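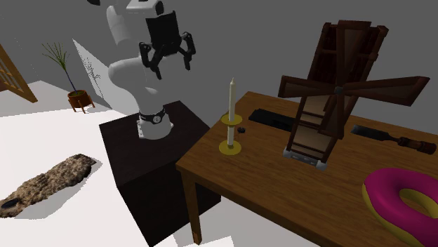

シミュレーション評価シーン作成基準の改訂案について、作業部会で協議した。前回までに出た意見を反映した改訂案をKurnlow側が用意し、項目ごとに読み合わせた。審議に先立ち、単腕アームと卓上物体を組み合わせたシーンを全員で確認した。テーブルの左端近くに燭台が立ち、奥に大きな風車の模型、その右にのみが横たわる配置で、グリッパは何も持たず、燭台より左の高い位置にある。物体の大きさ、縁からの距離、重なりのどれを基準に書き込むべきかを、このシーンに当てはめながら順に検討した。

評価シーン基準作業部会 第7回議事録

時刻 午後1時30分から午後4時10分まで
場所 Kurnlow 本館会議室およびオンライン
出席 Kurnlow(シーン制作、評価運用)、Hegazy(アーム制御)、Sondum(物体モデル管理)
欠席 なし
進行および記録 Kurnlow 評価運用担当

配布資料
資料A 評価シーン作成基準 改訂案(全17項)
資料B Prakedo 実行ログの形式変更について
資料C 前回議事録

1 前回議事録の確認

資料Cについて、Hegazyから修正の申し出があった。「初期姿勢は各社の任意とする」とある箇所は、審議の途中の発言であって決定ではない。該当箇所を「初期姿勢の扱いは継続審議とする」に改めた上で承認した。

前回の宿題のうち、物体モデルの出典一覧はSondumから提出済み。照明条件の一覧は未提出で、今回の議題6とあわせて扱うこととした。

2 改訂案の適用範囲

改訂案は、Prakedo上で実行する卓上作業の評価シーンに適用する。学習用データの生成に使うシーンは対象外とする。

Sondumから、学習用シーンにも同じ物体モデルを使っている以上、モデルに関する項目だけは共通にできないかとの質問があった。Kurnlowは、学習用では意図的に大きさや質量を振る場合があり、評価用と同じ許容範囲を課すと作業が止まると回答した。協議の結果、モデルの出典表示と衝突形状の点検に関する項目は両方に適用し、寸法と配置に関する項目は評価用だけに適用することで合意した。

登録済みの評価シーンは130件ある。改訂後の基準をさかのぼって適用するかどうかは議題8で扱う。

3 物体の寸法と縮尺

改訂案第3項では「物体は実物の寸法に合わせること」としている。これに対し、実物の寸法が一つに定まらない物体が多いとの指摘がHegazyから出た。風車の模型がその例で、置物として作られたものなら卓上に収まる大きさであればどれも実物と言える。冒頭のシーンでは風車が卓上で最も背が高いが、それだけを理由に不適合とはできないとの意見で一致した。

手前右のドーナツ形の輪についても議論があった。上面が濃いピンク、下側が黄土色で、のみや風車より手前に置かれている。視点に近いために大きく見えているのか、モデル自体が大きいのかは、画像だけでは判断できない。Sondumは、審査では画像に頼らず、登録票に書かれた外形寸法を必ず見るべきだと述べた。Kurnlowもこれに賛成した。

第3項は次のとおり書き改める。

(1) 物体ごとに、縦、横、高さの外形寸法を登録票に記入する。
(2) 実物の寸法が定まる物体は、その寸法と出典を併記する。
(3) 模型、玩具、装飾品など寸法の定まらない物体は、区分欄に「任意寸法」と記入し、採用した値の理由を一行で添える。
(4) 審査者は画像の見た目の大きさで適否を判定しない。

(3)の理由の記入について、形だけの記述が増えるのではないかとの懸念がKurnlowのシーン制作担当から出た。まず運用し、半期後に見直す。

4 縁からの距離と物体間の間隔

現行基準には、天板の縁と物体との距離についての規定がない。改訂案第5項では最小距離を設けるとしているが、値は空欄のままである。

Hegazyの説明は次のとおり。燭台のように細長いろうそくを円い底板で支える物体は、指先がわずかに触れただけで位置がずれる。縁の近くにあれば落下につながり、制御の良し悪しと配置の厳しさが区別できなくなる。一方で、縁の近くの物体を扱えるかどうか自体を測りたい評価もある。一律に禁止することには反対する。

Sondumからは、底面の形から転倒しやすさの目安を計算し、それに応じて距離を決める方法が提案された。Kurnlowは、計算方法を決めるまで基準が確定しないのは困るとして、当面は難度区分で分ける案を出した。

審議の結果、以下を決定した。

標準区分のシーンでは、物体の底面全体が、縁に沿って設ける余白帯の内側に入らないように置く。余白帯の幅はグリッパの最大開き幅と同じとする。難度区分が「縁部」のシーンではこの制限を外し、区分名を評価結果に必ず併記する。冒頭のシーンは、現在の配置のままであれば「縁部」への変更が妥当かどうか、登録値を確認して次回報告する。

物体間の間隔については、上から投影した外形が重なるかどうかで判定する案と、実際の衝突形状で判定する案が比較された。風車の羽根のように横に張り出す部分があると、投影では下や奥の物体と重なる場合が多い。冒頭のシーンでも、風車の後ろに平たく黒い物体が延びており、片方が一部を隠している。見た目では接しているかどうかが分からないため、衝突形状で判定することとした。

なお、この黒い物体が登録票の何に当たるかについて、その場で答えられる者がいなかった。Sondumが登録名を確認する。関連して、燭台の軸のすぐ右にも、暗い色の丸みのある小さな物体がある。対象物と紛れやすい小物は、登録票の備考に表示名と役割(対象、妨害、背景のいずれか)を書くこととし、第6項に追記する。

5 刃物、工具および火気を連想させる物体の扱い

改訂案第8項は、刃物と工具を含むシーンの記載方法を定める。シミュレーションであっても、実機での再現試験に移す可能性があるシーンでは、危険物の区分を最初から付けておくという趣旨である。

のみについて検討した。冒頭のシーンでは刃が左、柄が右に伸びて置かれている。Hegazyは、実機に移す際に刃先が人の立つ側へ向かないことを確認する必要があるが、現在の登録票には作業者の位置を書く欄がないと指摘した。欄を新設し、実機試験を予定しないシーンでは「該当なし」と記入する。

把持してよい部位の指定も必要との意見が出た。柄だけを許すのか、刃の部分を挟んでも成功とするのかで、結果の意味が変わる。刃のある物体については、成功判定に把持部位を含めることを必須とする。判定は接触点の記録から自動で行う。

燭台については、Kurnlowから、ろうそくを伴う物体を火気の区分に入れるべきかとの確認があった。炎の表現を使うシーンだけを火気区分とし、ろうそくの形をしているだけの物体は通常の区分とする。実機に移す場合は点火しない模造品を使うことを第8項の注記に加える。

6 床、家具および背景物

机から離れた背景物の扱いについて、現行基準では記載が任意となっている。Kurnlowのシーン制作担当から、背景物は見た目の多様さのために置くもので、細かな点検を求められると制作が大きく遅れるとの説明があった。

Hegazyは、背景物でもアームの可動範囲に入れば衝突計算の対象になると述べた。冒頭のシーンを例にとると、白い床の上、台座の左側に毛皮のように見える細長い物体があり、その奥に鉢植えが木の脚の付いた台に収まっている。左端には木の格子枠も見える。どれが可動範囲に入るかは、アームの基部からの距離を計算しないと分からない。

次のように決めた。可動範囲に一部でも入る背景物は、卓上物体と同じ点検を受ける。範囲外の背景物は、衝突形状を持たせないことを条件に点検を省略できる。可動範囲の計算にはHegazyが配布する手順を使い、各自の目測によらない。

傾いた背景物についても質問があった。格子枠の傾きが意図した配置か、読み込み時の姿勢の誤りかを、画像から見分けることはできない。水平または垂直に置くのが普通の家具と建具を傾けて置く場合は、登録票に「傾斜配置」と記入する。記入のないものは審査で差し戻す。

照明については、影の出方が評価に影響するとの指摘がSondumからあった。鉢植えの後ろの壁には明るい部分があり、葉と茎の影が落ちている。カメラ画像だけで動作を決める方式では、影を物体と取り違えることがある。照明の位置、強さ、影の有無を登録票に記入することで合意した。前回宿題の照明条件一覧はこの様式に合わせてKurnlowが作り直す。

7 初期姿勢、試行回数および記録

初期姿勢は継続審議となっていた件である。冒頭のシーンのように、グリッパを開いた空の状態で、物体に触れない高さに置くことを標準とする案をHegazyが示した。異論はなく、決定とした。ただし、物体を持った状態から始める評価では、持たせた物体、把持部位、指の開きを別紙に記入する。

基部と手首の座標の基準点が各社で違うことも確認した。Hegazyは基部の取り付け面を、Kurnlowは台座の上面の角を原点としてきた。今後は取り付け面の中心に統一する。既存の値の変換はPrakedoの読み込み処理で行い、シーンファイル自体は書き換えない。

試行回数は、公表する結果については一つのシーンにつき1000回とする。社内の比較に使う結果はこの限りでないが、回数を必ず書く。乱数の種は連番とし、都合のよい種を選んで再実行することを認めない。途中で計算が異常終了した試行は失敗に数え、異常終了の件数を別に記す。

Sondumから、異常終了を失敗に数えると物理計算側の不具合まで制御の責任になるとの反対意見があった。Kurnlowは、除外を認めると除外の基準をめぐる争いになると述べた。件数を別記することを条件に、Sondumも了承した。反対意見があったことを議事録に残す。

成功判定について、改訂案第13項の「所定の位置に置かれたこと」は表現が粗いとされた。位置、姿勢、静止の三つを分けて記し、静止は判定時点の速度で見る。試験後に動画を見て成功に改めることは禁止する。失敗への変更も同様とする。判定の誤りが疑われる場合は、判定プログラムを直した上で全試行をやり直す。

資料Bの実行ログの形式変更は、接触点と判定プログラムの版を追加するものである。原案どおり了承した。

8 登録済みシーンへの適用

さかのぼって一斉に適用する案と、次に使うときに点検する案が出た。一斉適用では評価の運用が長く止まるとして、評価運用担当は後者を支持した。Hegazyは、点検前と点検後の結果が同じ表に並ぶことを懸念した。

点検は次に使うときに行い、点検済みのシーンには新しい版番号を付ける。版の違う結果を同じ表に載せない。刃物を含むシーンだけは先に点検し、終わるまで新規の公表に使わない。

差し戻しの手続きは、審査者が項番号を示して返し、制作者が修正箇所を登録票に記す。審査者と制作者を同じ者が兼ねない。人手の足りない時期に例外を認めるかとの質問に対しては、認めないと回答した。

9 保留および継続審議

柔らかい物体の寸法の測り方(毛皮状、布状のものを含む)。
転倒しやすさの目安の計算方法。Sondumが試算を示す。
透明な物体を評価に含めるかどうか。今回は時間がなく審議していない。
両腕シーンへの適用。改訂案の確定後に扱う。

10 宿題

Kurnlow 第3項、第5項、第6項、第8項、第13項の書き直し。登録票の新しい様式。照明条件一覧。冒頭のシーンの燭台の位置の登録値の確認。
Hegazy 可動範囲の計算手順の配布。把持部位の判定に使う接触点の書式。
Sondum 黒い平たい物体と燭台脇の小物の登録名の確認。輪の外形寸法の確認。衝突形状の点検手順の改訂。

宿題は次回開催の一週間前までに共有フォルダへ置く。次回はHegazy側の会議室で開き、議題8の点検の進み具合から始める。オンラインの音声が途中で途切れたため、次回は接続確認を開始15分前に行う。

以上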